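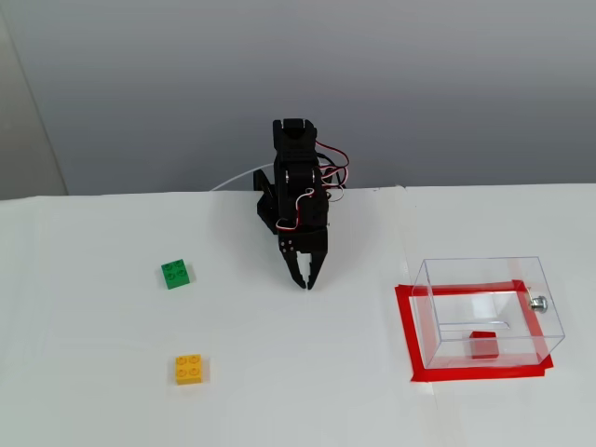 [보도자료] 드룬드사이드, 8월에 '용서를 미루는 사람들' 편지 낭독회 열어요

인쇄 | 이메일로 보내기

안녕하세요, 펀포트에서 작은 묵상 모임 드룬드사이드를 꾸리고 있는 사람입니다. 보도자료는 딱딱하게 써야 한다고들 하는데 저는 그게 영 안 되네요(너그럽게 봐주세요!). 올여름 저희가 준비한 낭독회 소식을 전합니다.

지난봄에 "아직 용서하지 못한 사람에게 편지를 써 보세요"라고 부탁드렸어요. 부치지 않아도 되고 이름을 안 밝혀도 된다고요. 그랬더니 편지가 1,638통이나 왔습니다. 저는 첫 주에 받은 것만 읽고도 밤에 잠을 못 잤어요. 오래전에 돌아가신 아버지에게 쓴 편지도 있고, 자기 자신에게 쓴 편지도 꽤 많았습니다.

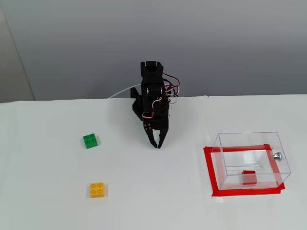
흰 탁자 위에 선 검은 로봇 팔

그중 글쓴이가 공개해도 좋다고 한 편지가 281통이고, 낭독회에서는 93통을 골라 읽습니다. 고르는 기준이 뭐냐고 물으시면 좀 난처해요. 잘 쓴 글을 뽑은 건 아니거든요. 소리 내어 읽었을 때 목이 멘 대목이 있으면 옆에 연필로 표시를 해 두었고, 그 표시를 따라갔습니다.

용서라는 말을 저는 오랫동안 숙제처럼 여겼어요. 빨리 해치워야 마음이 편해지고, 못 하면 믿음이 모자란 사람이 되는 것 같은 숙제요.

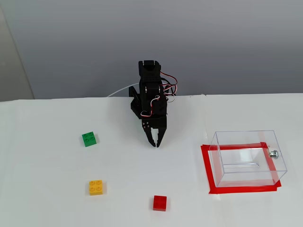
그런데 편지를 읽다 보니 미루는 시간에도 나름의 정직함이 있더라고요. "아직은 못 하겠습니다"라고만 적힌 한 줄짜리 편지가 있었는데, 저한테는 그게 기도로 읽혔습니다. 그래서 이번 낭독회에는 용서하자는 권유도, 결심을 나누는 순서도 넣지 않았어요. 읽고, 듣고, 편지와 편지 사이에 잠깐씩 조용히 앉아 있습니다.

장소는 펀포트 패리 홀이고 저녁 7시에 시작합니다. 입장료는 3,000원이며 따뜻한 보리차를 드려요. 음악은 스칼티츠 중창단이 맡아 주기로 했는데, 연습을 들어 보니 벌써 마음이 설레네요!

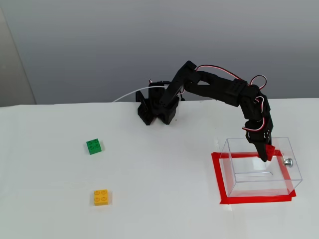

종교가 없어도 참석할 수 있나요?

누구나 오실 수 있어요. 성경 구절이 나오는 편지가 몇 통 있지만 예배 순서는 없고, 중간에 나가셔도 괜찮습니다.

취재하러 오시는 분은 미리 드룬드사이드로 연락 주세요. 낭독하는 동안에는 녹음과 촬영을 삼가 주시고, 인터뷰는 끝난 뒤 로비에서 도와드릴게요.

이 글 인쇄하기 | 이메일로 보내기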